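Volver a escribir cartas a mano (y sobrevivir al intento)

Todo empezó en febrero con una caja de sobres que compré en Lavoie, la papelería de debajo de casa, porque estaban rebajados y yo con las rebajas no tengo remedio. Venían 50. ¿Y qué hace una con 50 sobres? Pues escribir cartas, me dije, tan contenta, sin acordarme de que llevaba media vida sin redactar nada más largo que la lista de la compra.

La primera fue para mi prima Zaria y me salió un desastre. Tardé dos tardes, taché la mitad y la letra se me iba cuesta abajo como si el papel estuviera inclinado. Además me dolía la mano (¡la mano entera, hasta la muñeca!). Yo, que en el instituto copiaba apuntes durante horas, pidiendo tregua a la cuarta línea.

Pero la mandé. Y a las dos semanas apareció en el buzón un sobre azul con mi nombre, y os juro que subí las escaleras leyendo. Contaba lo de siempre: el perro, la gotera, un vecino que aprende trompeta. Por teléfono me lo habría contado en un minuto y lo habría olvidado en otro. En papel lo he leído ya cuatro veces. 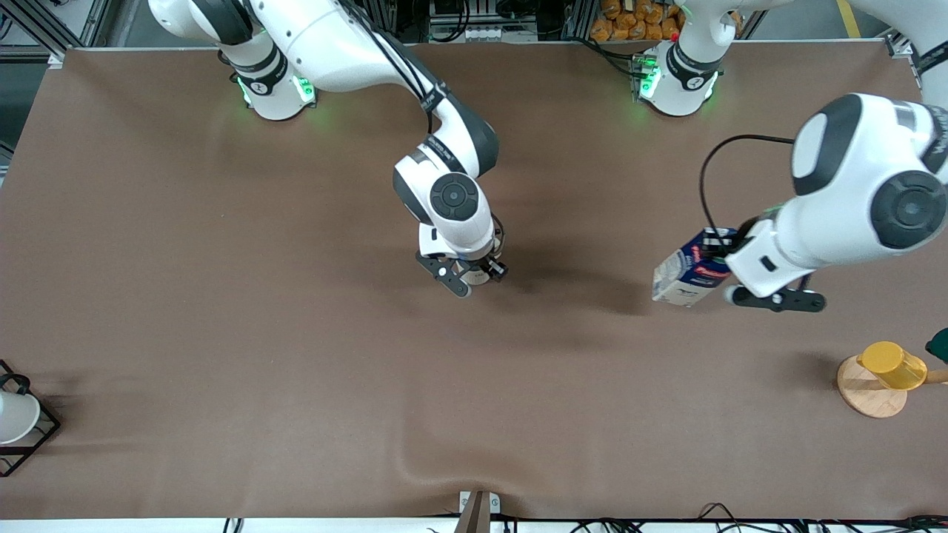

Mackenzie Sutherland me escribió que todo eso es muy bonito, pero que el encanto se acaba cuando una carta tarda un mes en llegar y la noticia ya la sabes por tres sitios. Que a ella le pasó con una boda, y que felicitó a los novios cuando ya habían vuelto del viaje.

Tiene razón, claro, y por eso yo las noticias urgentes las sigo dando por el móvil. En las cartas meto lo otro, lo que no corre prisa: que he cambiado el café de marca, que la novela que me prestaron me aburre y no sé cómo devolverla, que sueño con la casa de mi abuela.

Si os animáis, id a por un papel con algo de cuerpo, que el fino se transparenta, y un bolígrafo que no haya que apretar. Y no paséis la carta a limpio, por favor. Las tachaduras de Zaria son lo que más me gusta de las suyas, sobre todo cuando consigo leer lo que hay debajo.

Me quedan unos cuantos sobres. El próximo es para Mackenzie, que seguro que lo recibe tarde.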